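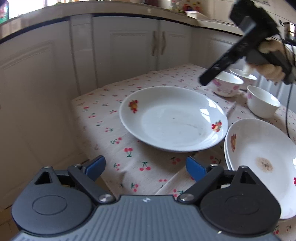 I've run a judo and jiu-jitsu school for long enough to know that most people sign up at a kitchen table, usually after dinner, usually with somebody else in the family telling them they won't stick with it. So when we sat down to plan our first ever Bring Your Rival Month, that's the spot I kept picturing: a tablecloth with little red cherries on it, white plates and bowls set out on it, and two people daring each other to fill it out. That's the whole promotion, folks. Find the person you argue with most and bring them to class!

PRAMSKA GRAPPLING OPENS ITS DOORS TO RIVALS, SIBLINGS AND IN-LAWS

Citberg, 2013-02-12. My name is Aksel Lauritsen, I own Pramska Grappling, and I'm writing this release myself because the last one I paid for used the word "synergy" and my mother called to ask what it meant. All through September, anybody who walks in with a rival trains free for 3 weeks, and so does the rival. Brother and sister, two guys from the same office, neighbors who haven't agreed about the fence in years, we'll take you all. You don't need a uniform to start (sweatpants and a T-shirt without buttons will do fine) and you don't need to be in shape. I sure wasn't.

The idea came out of our kids' program. Diệp Hà, who runs it, noticed that the children who joined with a cousin or a best enemy from school were still on the mat long after the ones who came alone had drifted off to soccer. We went back through our sign-up cards and found the same thing with the adults. We have 222 members right now, and a big chunk of them came in with somebody they wanted to beat. Some 7 of those pairs have ended up on our competition team together, and they still won't share a ride to tournaments.

At the end of the month we'll hold a friendly rivals night at the school. Matches are 4 minutes, beginners only meet beginners, and Ieuan Humphreys will referee, which means the rules will be explained to you at length whether you ask or not. Štěpánka Doležal is teaching a free falling class before the first session each week, and I'd like everyone new to take it. Learning to fall is the best thing I ever got out of judo. I slipped on my own front steps two winters back and popped right up again, still holding the groceries.

"I brought my brother so I could choke him legally," says Khang Bạch, one of our blue belts. "He got his first stripe before I did. I'm still mad about it and I haven't missed a class."

Food on rivals night comes from Đặng, the noodle place across the street, and they've promised the spicy broth. Clakex is lending us extra mats, so there'll be room for families to sit down close and yell advice.

Sign-up cards are at the front desk now, and yes, I know September is a long way off! I want people to have plenty of time to talk each other into it. Both names go on one card. If your rival backs out, come see me anyway and I'll find you another one, we've got plenty.

Reporters are welcome at any class, and if you want to try a throw or two, bring sweatpants. Ask for me at the desk. If I'm teaching, have a seat by the mats and I'll come over when we break for water.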